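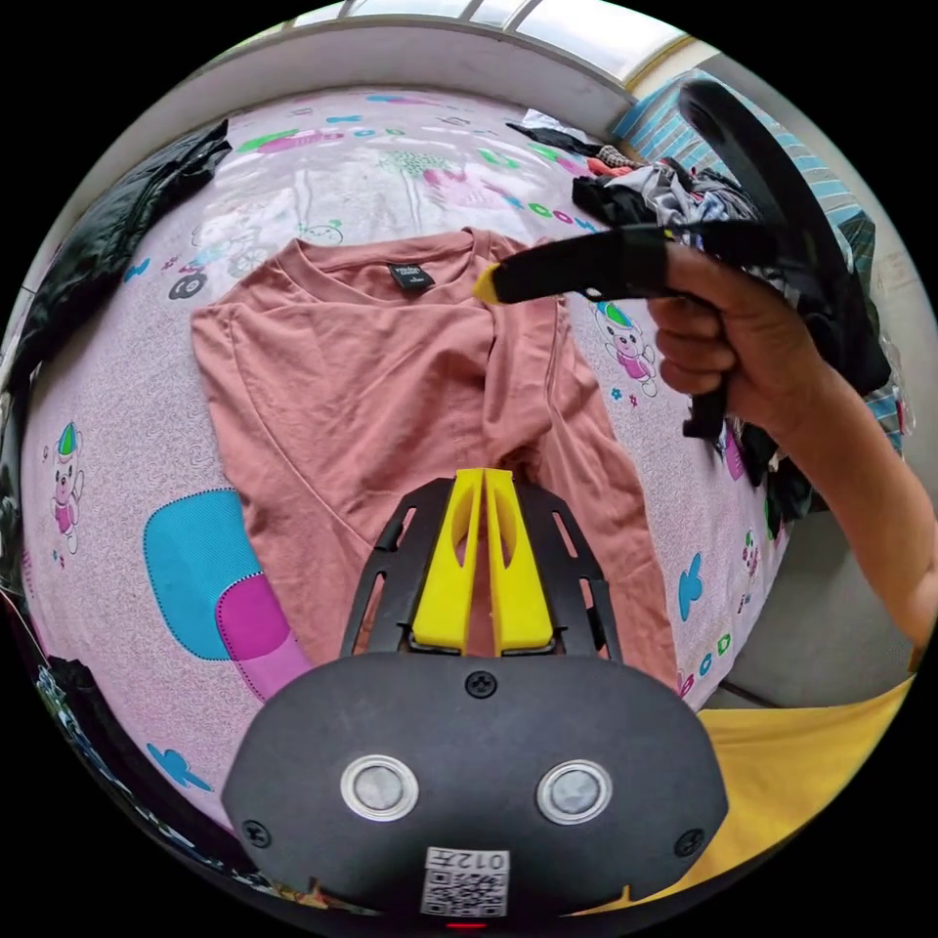
Section 5: Folding short-sleeved tops on the bed

Last updated: 17 February 2011
Reading time: 5 minutes

This section covers plain T-shirts folded on a made bed. For long sleeves and collared shirts, see Section 6. The finished size is set to suit the Tenon shelf insert, which takes a stack 22 cm wide.

5.1 Preparing the surface

1. Clear the bed of pillows, blankets and other laundry.
2. Pull the bottom sheet tight toward the foot end and tuck in both sides. A printed sheet may be used.
3. Smooth the sheet with the flat of the hand, from the center out.

Note – A soft mattress gives under pressure. Work from the side of the bed and keep knees off the sheet, or the creases will transfer to the shirt.

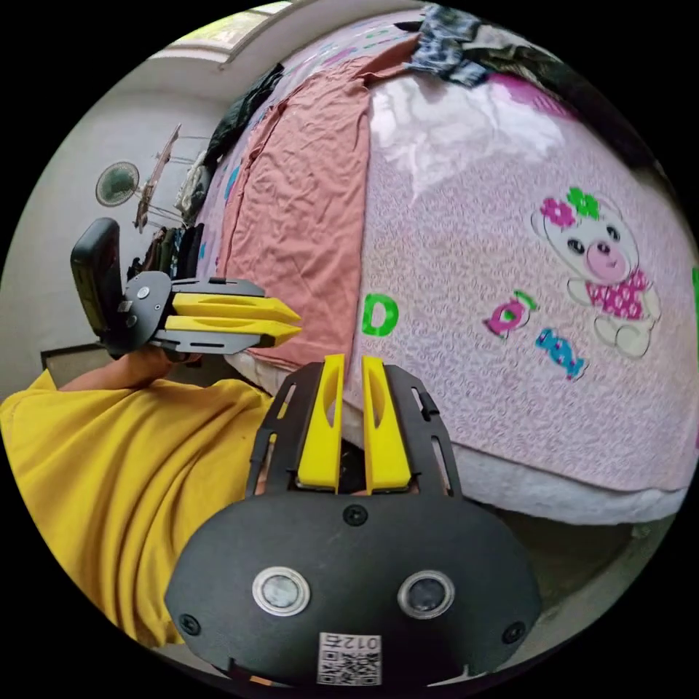 4. Check the light. Creases are hard to see under strong glare. Draw the curtain or move to the other side of the bed.

5.2 Laying out the shirt

1. Hold the shirt by both shoulder seams and shake it once.
2. Lay it face-down with the neckline away from you.
3. Draw the sleeves out to each side until the underarm seams lie flat.
4. Work diagonal creases out toward the hem. Do not pull on the collar.
5. Check that the hem is straight and not turned under.

Caution – Shirts must be fully dry before folding. Damp cotton stored in a closed insert will mildew.

5.3 Folding

1. Fold one side in to the center line and lay the sleeve back on itself.
2. Repeat on the other side. Adjust until the width is 22 cm.
3. Lift the hem with both hands and bring it up to just below the collar.

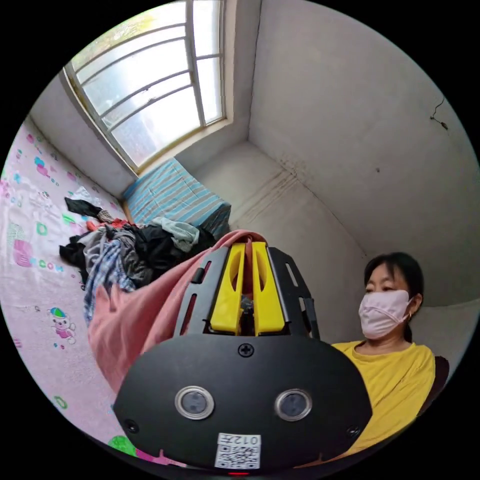
4. If the fabric sags or twists while it is lifted, lower it, smooth it and start again from step 3.
5. Fold in half once more, with the collar on the outside.
6. Press lightly from the fold toward the open edge.

Note – Thin jersey slips at step 5. Place one hand flat on the fold and turn the shirt over it.

5.4 Stacking

1. Stack shirts with the folds facing the front of the shelf.
2. Alternate thick and thin fabrics.
3. Do not exceed a stack height of 40 cm.

The Pokbridge drawer divider is shallower than the Tenon insert. When using it, fold the shirt in thirds at step 5 and file it upright.

Section revised by Maribel Quintero. Step 5.3.4 was added in January.

This site uses cookies to remember your settings. Accept | Manage preferences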